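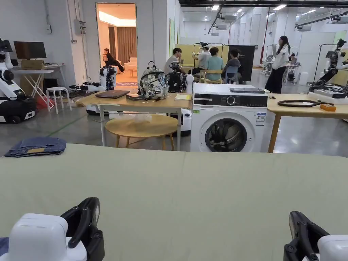 Ruth Hulme told us she had never thought of the T-shirt as hard to fold until she was asked to say how she does it. She could name the last step, the half-fold before the pile, but could not say where her hands went first. Several others in the Purnerside interviews had the same trouble. They could describe the finished shape of a garment in detail and very little of the handling that came before it.

4.2 Flattening before folding

We treat flattening as a step of its own. In the household diaries it is rarely mentioned, and earlier coding schemes usually count it as part of the first fold. Our own first scheme did this too. Joscha Pfeiffer and Mareike Wendt recoded the diary entries in May, using a separate code for any smoothing, pulling or shaking done before a fold line was set. The final set has 3,266 entries from 30 households.

A garment can be mostly flat and still not ready to fold. The blue T-shirt in Figure 3 is spread out roughly flat, with its lower edge lifted into a thick roll, but the fabric on the right is doubled over into a raised hump. We code this state as "partly flat". Small creases across the main panel do not affect the code. 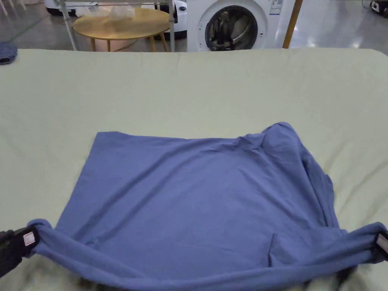

The distinction matters for the colour-sorted piles described in Section 4.1, where people tended to fold partly flat shirts anyway and accept an uneven edge. Roswitha Rieger's notes from the second round of interviews put this down to drawer storage. A shirt that goes into a closed drawer is judged by whether it fits, and a shirt on an open shelf by how its front edge looks.

Crumpled garments are coded separately. In this state the cloth is bunched into folds and no clear outline can be traced, although a single part may stick out and give a place to start. Figure 4 has a blue garment of this kind, with one sleeve-like strip stretched out to the left and a seam showing along the lower part. 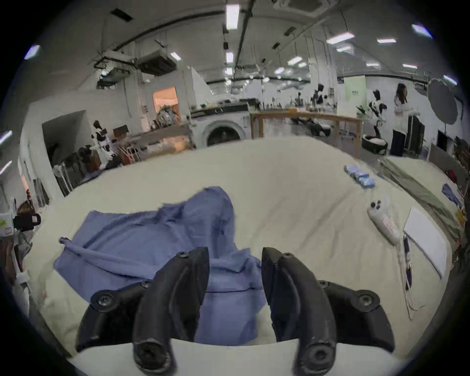
People starting from the crumpled state said they looked for a seam or a hem before anything else. Timo Baumgart tested this against the diaries and found that hems were named more often than collars, for adults' and children's clothing alike. Socks and underwear were left out of that comparison. Jeans were kept in, but they are reported on their own in Section 4.3, as most households fold them along the leg seams and skip flattening altogether.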